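Pump on soap dispenser pops up crooked and won't lock or seal - refill or replace?
Bathroom > Sinks and counters
Posted by Everaldo Prado, 29 June 2021

I have a small bathroom with a vessel sink on a narrow black stone counter. The only free spot for hand soap is at the left end, next to the sink. I keep a dark blue plastic dispenser there and refill it from a big jug.

Two problems. First, after the last refill the top doesn't want to thread on straight. It tilts to one side and catches. If I force it, soap comes up around the neck and ends up on the stone. I have been holding the bottle flat to the counter with my left hand and working the top with my right.
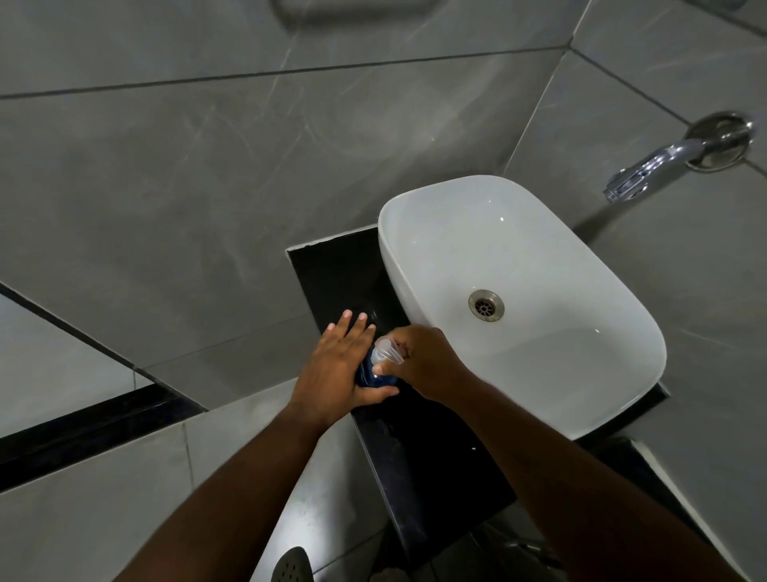 The second problem is that it takes a lot of presses before any soap comes out, and some days I get nothing at all. The soap is Jelville, the thick kind. I did not thin it. The bottle came with a different soap, Peixoto I think, which was runnier.

I would also like to know how to get dried soap off black stone. Every drop shows. The sink itself wipes clean with no trouble.

Is it worth fixing a cheap pump or should I buy a new one?

2 replies

Clodagh Dunne
3603 posts

Try fixing it first. A tilted top is nearly always dried soap in the threads, and a pump that needs many presses usually has the same stuff in the tube or is pulling air.

1. Take the top off and pull the whole pump out. Let the tube drain into the sink.

2. Run warm water over the neck of the bottle and go around the threads with an old toothbrush. Do the inside of the collar too. Look for a small flat washer in there. If it has folded over, the collar can't sit level.

3. Stand the pump in a mug of warm water and press it until the water comes out clear. If it stays stiff, leave it in the mug for an hour and do it again.

4. Pour some soap out if the bottle is full to the top. The tube takes up space, and when you push it in, the extra soap goes up the neck and over the side.

5. Put the pump back in. Turn the collar backward until you feel it drop a little, then turn it forward. It should go on with two fingers. If it fights you, back it off and start over.

6. Keep one hand on the bottle and press the pump straight down, all the way, letting it come back up fully each time. Give it ten or so presses.

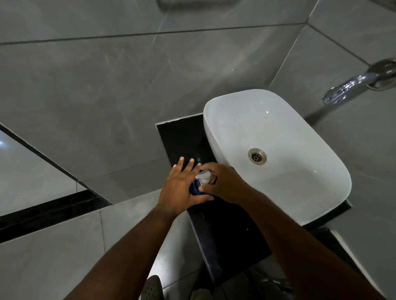 If it still does nothing

Check that the tube reaches the bottom of the bottle and is still pushed firmly into the pump. They slip off. A cracked tube will pull air and you can't fix that, so at that point replace the pump. Thick soap can be cut with a little water. I use 4 parts soap to 1 part water and mix it in a jug first, because shaking it in the bottle just makes foam.

For the stone, use a damp cloth with plain warm water, then dry it with a second cloth. Skip vinegar until you know what stone it is - it can etch some kinds. Most of what looks like a stain is soap film and it takes two or three passes.

Priltisico142

just get a new one. i went through this with a Vidau bottle and gave up after 2 tries. put a little dish under it and you won't have soap on the counter either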